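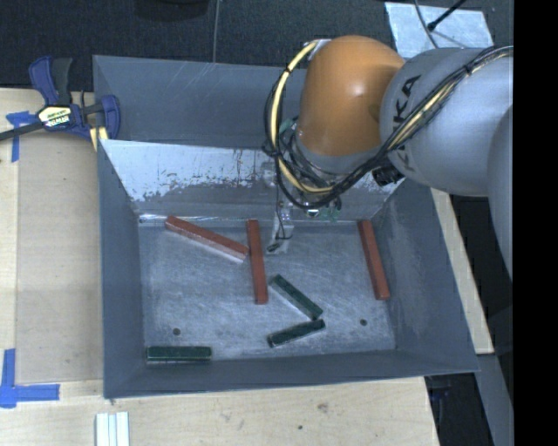
One commenter on the preprint wrote that six bars in a bin can't be called clutter at all, and that anyone who has dug through a scrap box would laugh at the word. I laughed too, a little, and then I went back and rewrote this whole section, so thank you, whoever you are.

Figure 4. The gray metal bin on the table, with three long red bars and three shorter dark green bars inside.

4. How the bars come to rest

I should say what I mean by clutter, then. I don't mean a lot of stuff. I mean stuff that gets in the way of other stuff, and long thin things are amazingly good at that even when there are only a few of them. Look at the left red bar in Figure 4: it lies diagonally, one end up near the rear left corner of the floor and the other end almost touching the middle bar. There's plenty of bare metal in that bin. And still, if you want to slide two fingers down between those two bars at the close end, you're going to have a bad time.

The bin came from Lernico and I picked it mainly for its shape, a flat bottom with sides that slope. I had been using a straight-walled box before (a plain storage tote, nothing special) and the bars kept ending up propped in the corners, leaning on the wall with one end in the air. Sloping sides change that quite a lot! A bar that lands on the slope usually slides down to the floor, and it often gets a bit of a turn on the way, so you see more diagonals and fewer bars lying neatly along a wall.

The bars are the Stamomum set, which I like for the dull reason that the two lengths come in two colors and I can tell them apart at a glance when I'm going through my notes at night. I put red for long and green for short in the very first log sheet and never changed it. The Dikitz set would have given us more lengths, but the ends are rounded, and rounded ends roll and slip in ways I didn't want to mix in with everything else.

Each trial was a pour. I tipped all six bars out of a cardboard sleeve, held over the middle of the bin, and waited until the rattling stopped before I wrote anything down. No shaking, no nudging. I did 328 pours over most of August, which sounds heroic but it's really just noise, and the people next door were very patient about it. I threw out 42 of them, mostly for bars that bounced clear over the side, plus a handful where I bumped the table with my hip (it's a narrow room). All the discarded pours are listed in the log with the reason next to them.

For every pour that counted I noted which bars touched, which ones crossed, and whether any bar was resting on a slope. I'd expected crossings to be the big problem. They weren't so common, and when a bar does lie across another one it's at least lifted off the floor on one side, so you can get under it. The layouts I came to dread were the near-touching ones, two bars side by side at a shallow angle with a sliver of floor between them. They made up nearly 60 percent of the pours I had marked as hard on the sheet, and I'd have guessed far less.

The long bars cause most of this. A short bar can lie about anywhere and bother only whatever is right beside it, but a long one reaches over into somebody else's part of the floor. When I redid a small batch with only green bars, the bin felt roomy, almost boring. I haven't run the matching batch with only red ones in enough numbers to say anything useful, so I'm leaving it out of the tables.

There's one thing I'd do differently. I scored "hard" by hand, by looking and deciding, and my idea of hard drifted over the weeks. The early sheets are stricter than the later ones, you can see it plainly if you put them next to each other. I rescored everything in one sitting afterward using the gap rule from the Calimlim worksheets, in which a pair counts as hard if the narrowest gap is smaller than the width of one bar. All the numbers in this section use that second scoring. The first scoring is still in the log, in pencil, if anybody wants to compare the two.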